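Right, match thread, because I've got a cup of tea and my voice has gone. Livley Ladies under-16s, rounders, away at Nurnham. Long one, mute me now if you only follow me for the allotment.

**1/** For those new here: my youngest plays backstop for Livley and I do the scorebook. I have done the scorebook since January, when the last person moved house and left it on my passenger seat. I still use the wrong symbol for a half rounder. Everyone has stopped correcting me.

**2/** Nurnham's ground is lovely if you like wind. It sits on the top of the hill behind the leisure centre and there's one hedge, which is on the wrong side. Parking is £3 and the machine doesn't take cards. I had a pound coin, a washer and two euros. Borrowed the rest.

**3/** We lost the toss and they put us in to bat, which I'd have done too, with the sun right in the bowler's eyes at that time of the morning. Or so I thought. Their bowler didn't seem bothered by the sun at all. She was quick and she was low and we couldn't get under anything.

**4/** First innings, Livley: four and a half. That's not a typo. Two of ours went out at first post on balls they should have left alone, and we had a girl run out between third and fourth because she stopped to look. (You don't look! You run and you listen to the coach! I have said this in the car SO many times.)

**5/** Nurnham in reply: seven. Could have been 10, easily, but our deep fielder took a catch over her shoulder running backwards towards the cricket nets, and I'm afraid I yelled something that carried. Sorry to the family with the picnic.

**6/** Half-time oranges. Does anyone else's club still do oranges? We had them in a washing-up bowl, and they had a whole table with flapjack. Felt that was tactical. 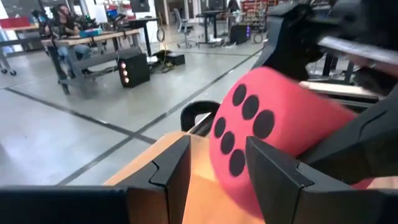
**7/** A reply has come in from Grønli Girl asking why we didn't swap our bowler at the break, seeing as their left-handers were hitting everything past second post, and wouldn't a slower one have made them reach for it?

**8/** Fair question, and we did talk about it on the bank. The trouble is our slower bowler is also our best first post, and if you pull her off there you've got nobody who can hold a hard flat throw from backstop. So you gain a bit and lose a bit. The coach stuck with what we had. I'd have dithered until teatime.

**9/** What she did change was the field. Brought second post in a good few steps and pushed one of the deeps right round to the left. I only noticed because my scorebook pencil snapped and I looked up.

**10/** Second innings, Livley. Much better! Somebody had clearly told them to wait for it. We had three rounders off the first nine good balls, and the third of those was a proper smack, over everyone, rolling down the bank with two fielders chasing it. She could have gone round twice. She walked the last bit waving — don't do that either, please, my heart.

**11/** Then it went a bit quiet, some halves, a penalty half for two no-balls in a row (both above the head, no argument even from their lot), and we finished the innings on eight. So twelve and a half in total, and Nurnham needing six to win it.

**12/** I should say their umpire was excellent all day. Loud, clear, quick with the no-ball call, and explained an obstruction decision to one of our younger ones so nicely that she said thank you for being given out. You don't get that everywhere. You certainly don't get it in our league cup.

**13/** Nurnham second innings. They got to three without any trouble and I started packing up my flask. Then the new field did its job: big left-handed hit, straight to where there'd been nobody all morning, caught. Next batter, the same, only this one was stumped at second trying to turn back. You can't turn back! But she did, and we had her.

**14/** After that they got nervous and so did we. A dropped catch I won't talk about. A half. Another half. That put them on four, and then four and a half off a hit that trickled about the length of my car.

**15/** Last batter in, last good ball, and they still needed one and a half, so even a full rounder would leave us in front by half. I knew this. I had it written down in front of me. I was still gripping my daughter's spare trainers like they owed me money.

**16/** She hit it well too. Got to third post, and the ball came in from the deep, to second, to fourth, and that was that. Livley win, twelve and a half to eleven and a half. First away win of the season!!

**17/** Backstop report, as I know her nan reads these: two stumpings at first off the throw, no drops, one grazed knee, one lost hair bobble. Ate three pieces of the opposition's flapjack after the handshake. Didn't save me any.

**18/** Next match is at home, and we could do with more people on the bank. It's free, there's a hedge on the right side, and bring your own chair as the benches are still waiting to be mended.

**19/** Also if anyone has a spare set of posts with the heavy bases, please message me. Ours blow over if you breathe near them and we had to stop play for it twice last time out.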